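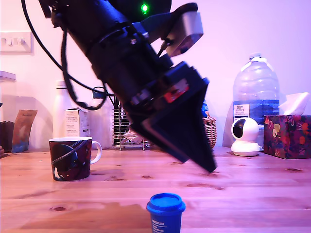

Curkau, August

Print this thread | E-mail to a friend

Film on top of my tea since moving - is it the water?

kettlewitch
Moved to Curkau in the spring from Trendow and I love it here, love the flat, love the market, but the tea is a disaster. Every cup gets a brown oily-looking skin within a couple of minutes and it sticks to the side of the mug in a ring. Same teabags as before, same kettle, same me. I rang the water people and they said 200 on the hardness scale, and that it was "perfectly normal for the district". Normal for who?? Is there anything I can do short of moving back?

mossy_step
Welcome to the club. It's the chalk. It grabs hold of stuff in the tea and makes the scum. Harmless, just looks horrible. I use a filter jug, the Condia one, and it's a lot better. You do have to change the cartridge though, I let mine go for months and the film came straight back.

plain_biscuit
I'd save your money on the jug. Squeeze of lemon. Done.

kettlewitch
Lemon in tea with milk? Doesn't it curdle?

plain_biscuit
Not if it's a tiny bit. Three drops off the end of a spoon, before the milk goes in. My gran did it all her life.

lowtide60
Sorry but no. I tried the lemon thing for a fortnight and all I got was tea that tasted of washing-up liquid. What works is stronger tea. Sounds mad but weak tea films up worse than strong, so leave the bag in a proper four minutes and stop fishing it out after ten seconds like my other half does.

mossy_step
Have to agree with lowtide about the strength. Not about the lemon, I've never noticed a taste. Depends how heavy your hand is I suppose. 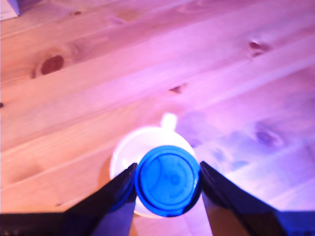
Blue cap and white mug

kettlewitch
OK, report back! Did it over the weekend with four mugs in a row (yes I had nothing on).
Tap water, short brew: skin like a pond.
Tap water, long brew: less, still there, and too strong for me.
Tap water plus lemon: hardly any skin, bit sharp at the end.
Filtered, borrowed a jug off my sister: clear as anything, tasted like it did in Trendow.
So I'm with mossy, much as it pains me to buy another bit of plastic for the worktop.

plain_biscuit
A bit sharp means you used too much.

kettlewitch
I used three drops!!

plain_biscuit
Big drops then.

grumbleweed_128
Does anyone descale their kettle any more? I'm reading all this and wondering. Half a cup of white vinegar topped up with water, boil it, leave it an hour, rinse it twice. I'd not done mine for nearly a year and the flakes that came out were enough to gravel a drive. It doesn't stop the film but at least you're not drinking grit as well.

lowtide60
Citric acid is better than vinegar, no smell. Sönmez on the corner by the bus station has it loose, next to the pickling spices. Ask if you can't see it, it's on the bottom shelf.

mossy_step
Is that the Sönmez with the good olives?

lowtide60
The very same. Don't go when you're hungry.

kettlewitch
Going there this afternoon - will get citric acid and, apparently, olives. Does the jug need to live in the fridge by the way? Mine's full.

mossy_step
I keep mine on the side out of the sun and fill it fresh each morning. The leaflet says fridge. Up to you.

Reply | Report post

We use cookies to remember your log-in. By carrying on you accept this. OK
Contact the moderators | © Curkau Kitchen Table Forum | Back to top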